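Search tickets
Enter keyword or ticket no.

Drinks bay, Trunthorpe – shelf labels not matching stock
Status: open

Cola and green soda on the same tier are both coming up under one Vumix line code.
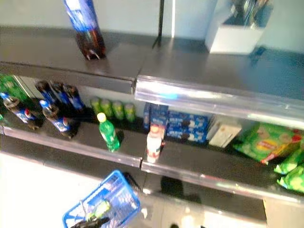 Page 2 of 13

Reprinted the labels and cleared code 631. Same result. The clear price rail was refitted in March, so I checked that next.

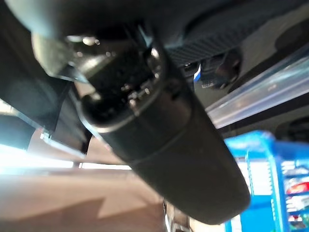
Kayode Fashola: Trisdale had this too – the old codes had to be deleted before reprinting.

Deleted them, then reprinted. Cola now correct. 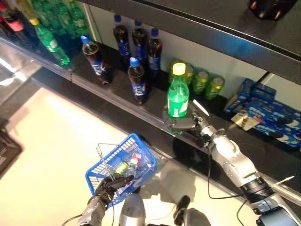
Green soda still shows the old price. Have asked Dobos for a new line code.

Last updated: Dec 1, 2018
We use cookies. Accept | Settings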